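January 2025. Treaty text alignment, working notes (continues the October notebook)

Corpus is the bilateral tax agreements plus the joint communiqués issued after state visits. Goal is unchanged: pair each commitment announced in a communiqué with the clause that later carried it, if one did, and record the lag in months.

**Intake.** Kipchumba's scrape finished overnight. 2,972 documents after deduplication. 376 of those are communiqués, the rest are agreements, protocols, exchanges of notes and ratification notices. Duplicate detection still misses cases where a ministry reposts a communiqué with a corrected list of delegates. Sólveig wants both versions kept and linked. Agreed, but the link field goes in the sidecar file and stays out of the main table.

**Ungate run 1.** Default segmentation. It splits on paragraph numbers, fine for agreements and useless for communiqués from foreign ministries that don't number anything. Long sentences with four or five verbs ("welcomed the progress, noted the concerns, and agreed to resume talks on the exchange of account information") came through as one commitment. Should be one commitment, one acknowledgment and one filler.

**Run 2.** Split on main verb, with Halldóra's verb list. "Agreed" and "undertook" count as commitments. "Welcomed," "noted" and "recalled" do not. "Looked forward to" is disputed. Halldóra codes it as weak, Bent as nothing. Left as weak for now with a flag so it can be dropped in one pass.

Hand check on 124 segments, Bent and Auður coding separately. They disagreed on 14. Most of these are conditional offers, where one side will share bank data once the other shows the request doesn't rest on stolen records. Bent reads the condition as part of the commitment. Auður codes the condition as a separate row. Going with Auður's version. The Pleketti schema already has a parent ID, so nothing is lost.

**Date problem.** Three dates are in use and the sources mix them: date of signature, date of entry into force, date from which requests may be made. The third is the one that matters for the lag and it is often buried in the closing article. Jusside export only carries the first two. Kipchumba to add a column. Until then no lag figures leave this notebook.

Also: some protocols apply to earlier tax years on one side and not the other. Column needs to be per country.
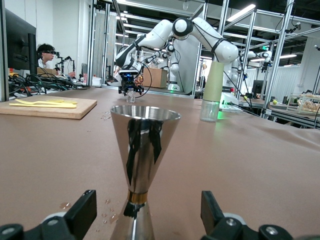 Commitment strength stays on two levels for the next run, strong and weak, with no middle. A three-level scale was tried in October and coders put everything awkward in the middle. Think of a double jigger: a wide cone on top, a narrower one below, joined at the waist, and a measure goes in one end or the other. Strong needs a named party and a verb from the list. A deadline is recorded separately and doesn't change the level. Anything failing the test goes to weak, including "looked forward to," pending Halldóra.

Open:

- reposted communiqués, link field (Sólveig)
- third date column, per country (Kipchumba)
- recode the conditional offers with parent IDs (Auður)
- check whether Ungate drops footnotes in the French texts. Two looked short.
- rerun after the date column is in, same seed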